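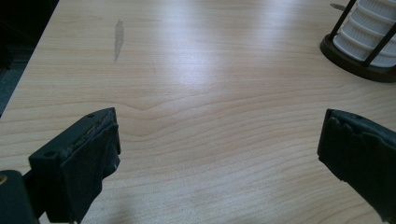 Does the hide glue still grab after a second night in the pot? It grabs, but it takes its time, and the joints let go earlier than I would like.

August, 7:40 a.m., side bench

Pulled the pot out of the fridge and warmed it again with the lid on. Smell: farmyard, no worse than before. Henryk Gajewski came in, sniffed, opened a window and left without a word, so I will put that down as one independent observation.

Batch is the Matmont granules, soaked overnight in cold water, then heated in the double boiler. First heating was fine. Second heating it ran thin, and I added a pinch of dry granules, against the advice on my own label from last winter. Label says DON'T in capitals. I have no memory of what brought on the capitals.

Broke the maple blocks on the lever rig. Same stock for all of them, planed, glued, clamped and left alone. Fresh glue took 2000 on Tarek's dial before the joint let go, and it brought a good deal of wood with it. Glue from the reheated pot went at about 1000, clean along the line, shiny on both faces like it had never been introduced to the wood. The dial reads in units of whatever Tarek Haddadin had in mind when he built it, so compare these with each other and with nothing else.

Block 436 is out. I dropped it before testing and then tested it anyway, which is how I know it was a very poor block. Number stays in the book so Hanna doesn't go looking for it.

Things that might be wrong with all this:

Bench was cold first thing. The fresh joints were closed up after lunch, when the sun gets to that end of the shop, and the reheated ones before coffee. Open time on a cold bench is nothing. Krystyna Malinowski has told me this at least twice and will now be able to tell me again.

I may have starved the joints. Those clamps from Kwiatkowski have long handles and I have a heavy hand – squeeze-out was generous and ran down onto my shoe.

Thermometer disagrees with the other thermometer. Went with the one I like better.

11:15. Warmed the next set of blocks on the radiator first and glued them with what was left of the old pot. Much nicer under the brush, stringy in the right way. Clamped gently (for me). They stay shut until tomorrow and will Ezequiel please not borrow the clamps. There are perfectly good ones in the Jondlow crate under the stairs, behind the chair I am also not finished with.

To do: new granules on to soak tonight, small jar only. Ask Hanna Wasilewska if she still has the recipe with urea in it. Scrape shoe. Throw the old pot out before Henryk does it for me, and rewrite the label with the reason on it this time.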